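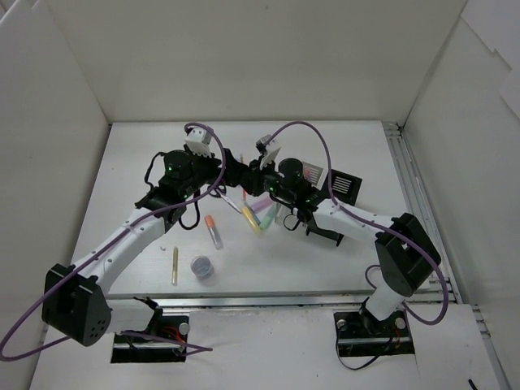 1 min read

Ticket 1502: Trakora label export stops at row 203
Opened 3 September 2026
Site: Wiltmont

CSV export from the stock module ends at row 203. No error shown. Log reports "export complete."

Checked user permissions, no change. Restarted the export service, same result. Row 204 has an unescaped quote mark in the item name field. Removed it, and the export ran to the end in 14 seconds. 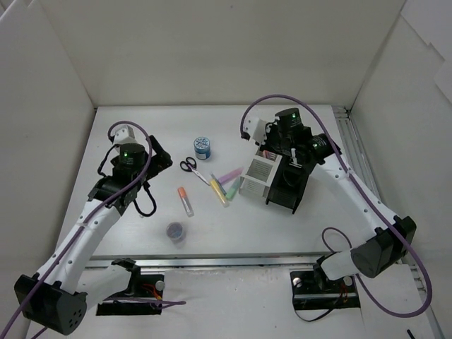 Resolution
Quote escaping turned on in export settings. Trondgate import rerun with no rejected rows. Closed.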